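We use cookies to remember your settings and to see which pages get read. Accept | Manage choices

How to Store Wool Sweaters for the Warm Months

Posted 09/11/2024 by the Malby Home Notes desk

Most of the damage done to wool happens while nobody is wearing it. A sweater goes into a drawer in spring with a little sweat on the collar, and it comes out in the fall with holes. The steps below are the ones we use for our own knits. They take an afternoon, plus drying time.

What you need

- A mild wool wash or a gentle baby shampoo
- A basin or a clean sink
- Two large towels per sweater
- A sweater comb or a fabric shaver
- Cotton bags, or bins with lids that close tightly
- Acid-free tissue paper, if you have it

Step 1: Sort

Take everything out and lay it on the bed. Check each label. Anything marked dry clean only goes in its own pile, and so does anything with a lining or leather trim. Hold each piece up to a window and look for thin spots. Mark small holes with a safety pin so you can find them again later.

Moth larvae look like small grains of rice, and they leave a sandy grit behind in the folds. If you find any, put that sweater in a sealed plastic bag right away and keep it apart from the rest. Then check the shelf it came from, including the corners and the underside.

Step 2: Wash

Fill the basin with cool water and add the wash before the sweater goes in. Turn the sweater inside out, push it under, and let it soak. Our bottle of wash says 13 minutes, an odd number, but we follow it. Press the water through the knit with your palms. Don't rub or twist. Rubbing wool in water is how felt gets made.

Drain, refill with water at the same temperature, and press again until no suds come out. Dark colors may bleed a little the first time. Wash those alone.

Step 3: Dry flat

Lift the sweater out with both hands under it. Wet wool is heavy and will stretch if you pick it up by the shoulders. Lay it on a towel, roll the towel up, and lean on the roll. Move the sweater to the second towel and pat it back into shape, matching the sleeves to each other.

Leave it flat in a room with some moving air, away from heaters and direct sun. Turn it once. A thick cardigan can take two days or longer — the cuffs and the hem are the last parts to dry, so feel those before you decide it's done.

Step 4: Remove pills

Do this when the sweater is fully dry. Stretch the fabric lightly over your forearm or a book and draw the comb in one direction. Go easy at the elbows, where the yarn is already thin. Close up the pinned holes now too.

Step 5: Fold

Lay the sweater face down. Bring each sleeve straight across the back, then fold the sides in and the bottom up to the collar. Put a sheet of tissue inside the fold if the yarn is fine. Heavy pieces go at the bottom of the stack. We stop at six in a pile.

Step 6: Pack and label

Cotton bags let wool breathe but won't keep out a determined moth. Bins with tight lids will, as long as everything inside is clean and dry. Cedar blocks smell nice and may help a little. Sand them when the smell fades. Keep the bins off a basement floor, and write the contents on the end that faces out.

Open everything once halfway through the season and give it a shake.

Bringing them back out

Air each sweater for a day before wearing it. Creases usually drop out by themselves, and a little steam from a kettle or a shower takes care of the stubborn ones. Ours come out in stages, with the heaviest left packed until December.

A note on hanging

Thin, tightly knit pieces can hang for a few days between wearings. Anything chunky should be folded over the bar, body on one side and sleeves on the other, so the weight doesn't pull on the shoulders. 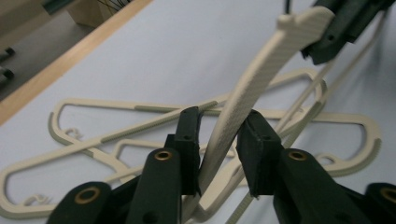

Woven wool is a different matter. Jackets and coats keep their shape better hanging up, with space on either side and the buttons done up. Brush them down before they go away, and empty the pockets.

Last updated: December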